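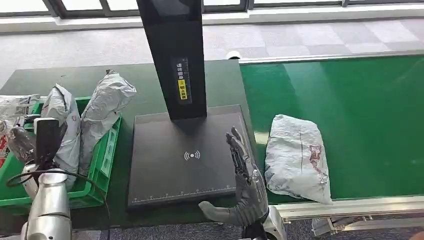 Thread: New chair for the county athletics league – who would you back?

fellside_miler
Nominations close at the end of the month and so far I have heard two names, Oi-ling Su from Gillirgate Harriers and Ragnvald Ljungberg from Tindall. Both are decent people. I'd like to know what other clubs think before ours votes.

My own view is Su. She ran the cross country fixtures for four seasons and the results were up the same night every time.

hammerhead
Ljungberg for me. He has sat in on the facilities talks with the council and knows how the lease at Umbridge works. If we lose that track there are no fixtures to run. 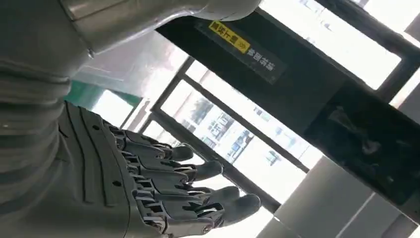 He also got the throws cage repaired when the last chair had given up on it. Our throwers had been driving to Detley all summer to train.

fellside_miler
Fair point on the cage. But the lease is one item. Entries for the junior meets are down at every club I talk to, and I haven't seen a word from him on that.

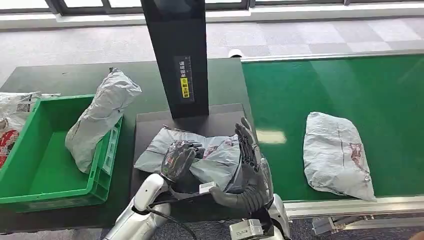 Posted by: detley_dot
28 March 2023
Member, Detley AC

I coach under-13s and I agree on the juniors. We used to fill two minibuses for the September relays. Last time we had one, and it had spare seats. The start times are too late and parents won't hang around for a final at six in the evening.

Su has said she would move the relays to the morning. That would get my vote on its own.

hammerhead
Mornings don't work for officials. Half of them come from the far side of the county and you can't run a meet without a starter.

detley_dot
Then ask the nearer clubs to supply the starter. Gillirgate have two qualified people who never get called.

laps_and_laps
I don't much like either of them for it. Su is a good organizer but she has never had to argue with a council, and Ljungberg doesn't answer email. I wrote to him twice about the 3,000 meters being dropped from the women's program and got nothing back.
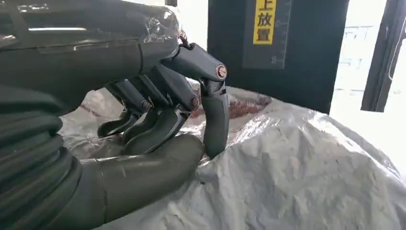 If he wants the job he should put something in writing to all the clubs – what he would do about the lease, the juniors and the distance events. Same goes for her.

hammerhead
He did reply to ours, but I'll grant it took a while. I'll ask him for a written statement.

fellside_miler
Thanks. I'll ask Su for the same and post both here when I have them. Our club votes next week, so sooner is better.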